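4.2 Open-day sessions at the Palton laboratory

The second round of observations was made during the March open day at the Palton laboratory. Visitors came through in small groups, and each group spent one session at the tabletop manipulation station before moving to the rest of the building. We ran 6 sessions. The station was the same one used for the bench trials in Section 3, with the Mirov arm mounted over the work surface and the Skelline controller running without changes to its settings. Our aim was to see how people with no background in robotics phrase instructions when the task is a simple one, and whether their wording changes after they have watched the arm move.

At the start of each session a member of the team gave a short talk and typed two sample instructions. Visitors were then invited to write their own on a keyboard beside the station. They were told that the arm could push blocks but could not lift them, and that it understood ordinary sentences. No list of block names was supplied. We wanted visitors to choose their own words for colours and shapes, and they did: the same green block was called a star, a flower and a cog by people standing next to each other.
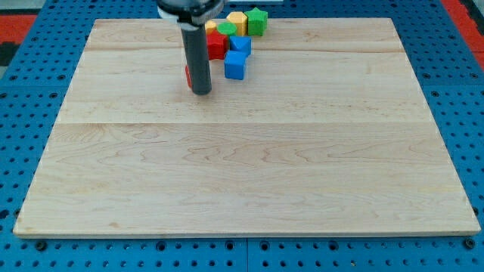 Figure 3. The work surface at the Palton station, with the cylindrical pushing tool and the coloured wooden blocks on the maple board.

Groups settled quickly into taking turns. Adults tended to write full sentences with a "please" at the front, while children wrote two or three words and hit enter. Both styles were accepted by the controller. The harder cases were instructions that depended on where the visitor was standing. "Move it to the left" was typed often, and people on the far side of the barrier meant the opposite direction from people at the keyboard. We had marked the keyboard side as the reference before the doors opened, but the sign was small and few visitors read it.

Across the day the log recorded 1,098 instructions. Entries made by staff during the introductory talks were removed before coding. Two coders then sorted the remainder using the scheme of Barrientos, which separates instructions that name a block, instructions that name a place, and instructions that name an arrangement ("make a line", "put them in a circle"). Arrangement instructions were rare in the first minutes of a session and more common toward the end, usually after someone in the group had tried one aloud.

The open day was noisier than we had planned for. Sessions overlapped at the door, and in 2 of them the group at the keyboard changed partway through. We kept these sessions in the data but did not use them for the comparison of early and late wording. The reset procedure also took longer than it had on the bench, as visitors liked to suggest where each block should go.

4.3 Limits of the demonstration setting

Visitors to an open day are not a random group. Many had come with a school-aged child, and several told us they had followed the project's newsletter. We did not collect ages or occupations, so the wording cannot be broken down that way.

Comments (3)

tussock_88
Was at this one with my daughter. She spent her whole turn asking it to spell her name. Good day out.

benchtop
Is the coding sheet available anywhere? The link in the appendix goes to a login page for me.

R. from the back row
We had the same left/right trouble at our demo. A strip of coloured tape on the floor at the keyboard side helped a fair bit.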